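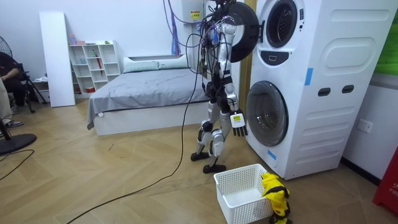 Drawing glass in pencil: do you put the darks in first or last?

Sketching and Drawing > Pencil and charcoal > Help and tips

tinpot_jane
I've been drawing jars, tumblers and the odd vase every evening since the start of June and I'm completely hooked! I only signed up for the Dimitriou evening class to get out of the house, and Melina Gkikas (our tutor) had us all doing a water glass in the first session. Mine looked like a bucket. But then she made me squint at it and put in the two darkest bits, and it popped up off the page as if somebody had switched it on.

So my question is about order. I've been going darks first, then the outline as faintly as I can get away with. My sister, who draws far better than me, says that's madness and you need your ellipses right before anything else. What do the rest of you do?

mothballs26
Your sister's right, sorry. If the ellipse at the top is wonky then no amount of lovely shading will save it. I draw mine through, back and front, loosely from the shoulder, then rub out. Takes two minutes.

ferryman_al
I'm with Jane. I spent 20 years drawing careful outlines of glass and every one of them looked like wire. Glass hasn't got an outline in the ordinary sense, it's got bits where the edge is black and bits where it goes clean away. The minute I started with tone I enjoyed it about 9 times as much. (Not scientific.)

mothballs26
You can lose an edge afterwards, Al. You can't lose an edge you never found.

ferryman_al
I can and I do! Have a look at my marmalade jars in the members' gallery.

mothballs26
I have looked. The one on the left is leaning.

pip_and_pencil
Ha, I like the lean. Can I ask a beginner's question, what paper are you all using? I'm on a Bokden pad, the smooth one, and I can't get a proper black on it. The pencil just skates about and goes shiny.

tinpot_jane
Ooh, I started on that pad too! It's lovely for the pale greys but it gives up after two or three layers. Try the Bokden with a bit of tooth, or use a softer pencil and put the dark down once, firmly, then leave it alone. I get mine from Dokow, the little art shop by the bus station, and they'll let you scribble on the samples. 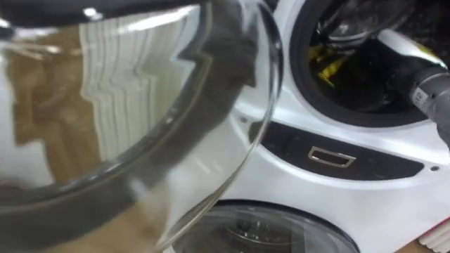
Curved glass gets much easier once you stop shading it "round" like an apple. With an apple the tone slides gently from light to dark, and with thick glass you can get a hard dark stripe right next to plain white paper, halfway across the form, for no reason your brain will accept. You have to trust it and put it down! I've been trying it from photos as well as from life, and the big deep one is a cracker for practice: the right edge is hardly anything, one thin bright line coming down against the white, and then inside there's a sweeping dark arc heading off to the lower left that gives you most of the shape. I left the bright line as bare paper and worked up to it from both sides with a 4B. Third go, but I'm so pleased with it.

mothballs26
And did you draw the curve first?

tinpot_jane
...very faintly. Yes.

mothballs26
Thank you.

ferryman_al
Faintly doesn't count.

Filippos Theodorakopoulos
Hello all, usually I only read. I teach a bit of still life and I'd say it depends on the glass. For a wine glass with a stem I want a centre line and ellipses, or it falls over. For something thick and close up, where you can't see the whole of it anyway, I go straight in with tone. Also worth turning the drawing and the reference upside down for ten minutes. It stops you naming things, and reflections are the worst for this, people see a window in the glass and draw a window with four neat panes.

pip_and_pencil
Guilty. I drew the curtains as well.

Filippos Theodorakopoulos
Everyone does, once. Draw the shape the window has been bent into and leave it there.

ferryman_al
Does anyone use a putty rubber for highlights or do you save the white? I've got a Flatov one that's gone grey all the way through and I can't bring myself to throw it out.

tinpot_jane
Save the white for the big ones, rubber for the little sparkles! Pull it into a point and dab. A clean one though, Al, please.

mothballs26
Agreed on all of that. Pip, put your curtains one up in the gallery, I'd like to see it. I'm doing a decanter on Tuesday, ellipses first, and I'll post it next to Al's jars.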